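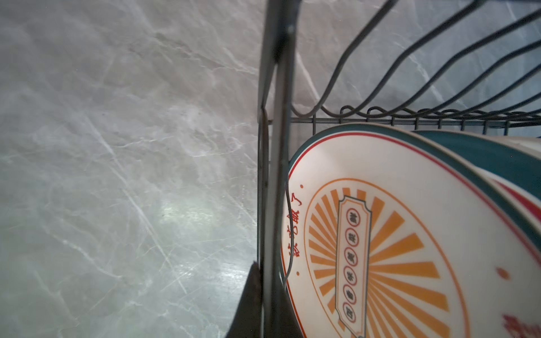 Written rules for a two-arm cell should start with the approach, before anyone argues about speed. Ours at Prorkis now say the fingers come down beside the rack and stop before they turn in. With plates on edge between wire dividers and a corner post right next to the rim, there is very little room for a finger that arrives at an angle.

Rule 1. Log every plate before the run: size, rim colour, slot. Patterned plates get a line each. "White plate" is no use as an entry when three of them are white.

Rule 2. Both arms may be at the rack together, but only from opposite sides. Left arm works the left side, right arm the right. Reaching across the middle means stopping and asking for a new plan.

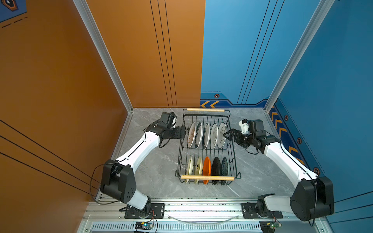

Huệ Âu replied that a left/right split is fine on paper, but the rule should also name which arm gives way if both want the same slot.

Fair point, and it's going in. The right arm gives way. We had that as a habit at Flodside and never wrote it down, so the new people at Sildale did it the other way round.

Rule 3. Grip force is set for the plate, never carried over from the last job. Glazed plates get the rubbish grip test first: 20 lifts over a folded towel, and any slip means you start the count again.
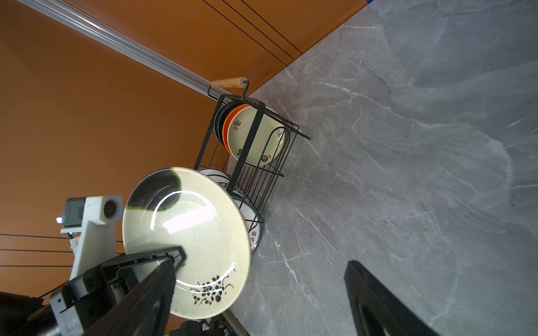
Same rule, second half. A plate that is tilted towards the rack stays in the grip until the slot is confirmed. No letting go early to save time. If the slot can't be confirmed, hold still and call someone over.

Rule 4. If only one arm has a job at the rack, the other waits over clear floor with its fingers open.

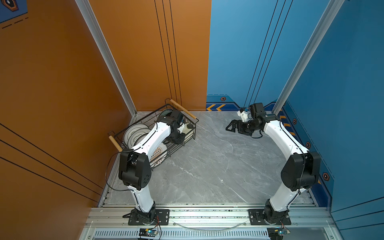 Rule 5. The log is signed at the end of the run by whoever had the stop button. Stopped runs get signed too.

The February version will have the give-way line in it. If your site does Rule 4 with fingers closed, tell me why, I'd like to compare.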